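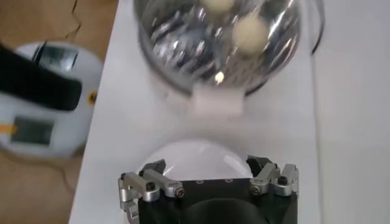
Saturday, sourdough log

Starter fed at 6:40, before coffee. Same ratio as all week, one part starter to two of flour and two of water by weight. The kitchen was at 66 when I came down, which is cold for it, and the jar had barely moved overnight. I moved it to the shelf over the fridge and left it alone until ten. By then it had doubled and the surface was domed, with small bubbles along the glass. Float test passed. I don't put much faith in the float test but I write it down anyway.

Flour is the new bag from Yeom. Ash content is printed on the side this time, protein is not. It takes up water more slowly than the last one. At 72 percent hydration the old flour gave a slack dough by the second fold; this one still felt stiff and I had to wet my hands only once. I am leaving the recipe where it is for one more bake before I change the water, otherwise I won't know which of the two did it.

Quantities, for 1,000 g of flour:

Water 720 g
Starter 200 g
Salt 20 g

Mixed flour and water at 9:15 and let it stand. Starter went in at 10:10, salt at 10:40. The salt always feels gritty for the first minute and then stops. Folds every half hour, three sets, then hands off.

Mali Sayce called during the second fold to ask about her crumb. She gets a tight band along the bottom of the loaf and large holes under the top crust. I asked for her dough temperature and she had not taken it. I told her it sounds underproofed and to give it another hour before shaping. She thinks it is the oven. Could be both. She is going to bake two loaves from one batch, an hour apart, and cut them side by side.

Dough temperature after the third fold was 74. Bulk ended at 3:30 with a rise of a little over half, measured in the straight-sided tub with tape on it. I used to wait for a full doubling and the loaves spread every time.

Shaped two rounds. The first one tore at the seam because I pulled too hard on a dry counter. Re-rounded it, rested it ten minutes, shaped again. The second was fine. Both went into cloth-lined baskets with rice flour, one in the refrigerator for tomorrow and one left out to bake tonight as a control.

Oven on at 5:00, set to 475. The dial reads high. The Stivico thermometer showed 450 after forty minutes and would not go further, so I stopped waiting. Loaded at 5:50, lid on for 20 minutes, lid off for 22. Steam was good. The score opened on one side only, since I held the blade too upright at the far end.

Internal temperature at the end was 208. Weight out of the oven 810 g. Cooling on the rack as I write, and crackling.

Other notes:

The scale drifted by 3 g between the flour and the water. New batteries in, and it now reads the 158 g test jar correctly four times running. I don't know how long it had been off. The salt figures from earlier in January are probably not worth much.

Elis Gwynne wants some of the starter for rye. I set 50 g aside in a small jar with a loose lid and wrote the feeding ratio on tape. It has never had rye in it, so he should expect two or three slow days. He will pick it up after work on his next day in.

Dried the last of the discard on parchment and crumbled it into a bag as a backup. Labeled, back of the cupboard.

Tomorrow: cold loaf straight from the refrigerator, no warm-up, same oven setting. Put the thermometer on the lower rack. Cut both loaves at the same time and compare. Buy rice flour.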